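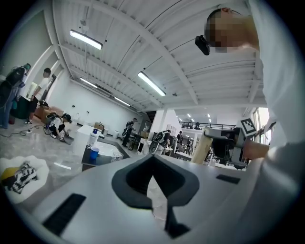
Figure 5. The Trandville hall during a working session, with the long fluorescent fixtures and white ceiling beams overhead.

4.2 Light, noise and the ceiling

Most studies of shared workspaces look at desks. We looked up, partly out of conviction and partly on account of a stiff neck the second author acquired in June. The Trandville hall has a white ceiling crossed by structural beams, with corrugated panels between them (Figure 5), and it is lit by long fluorescent fixtures that occupants brought up in interviews more often than they brought up their own work.

Complaints fell into two groups. People who stood to work disliked the glare and said so briefly. People who sat to work disliked the noise and said so at length, usually over it. Corrugated panels are not known for their discretion, and a dropped tool at one end of the hall was reported, with some bitterness, at the other. One respondent asked whether the building had been designed by someone who hated conversation. We checked the drawings, which are unsigned.

The Skinner scale asks occupants to rate a room from 1 to 9 for comfort. Trandville received a median of 5, the score people give when they would like the interview to end. Numberg, which has a lower ceiling and carpet, did slightly better, although its occupants complained about the carpet.

Halliday and Munro (the present authors) disagree on what to do about this. Ruaridh Halliday favors hanging absorbent baffles between the beams. Ross Munro favors moving the noisy benches to the far wall, a plan costed at nothing and opposed by everyone who sits near the far wall. Both options are taken up again in Section 5, along with the carpet.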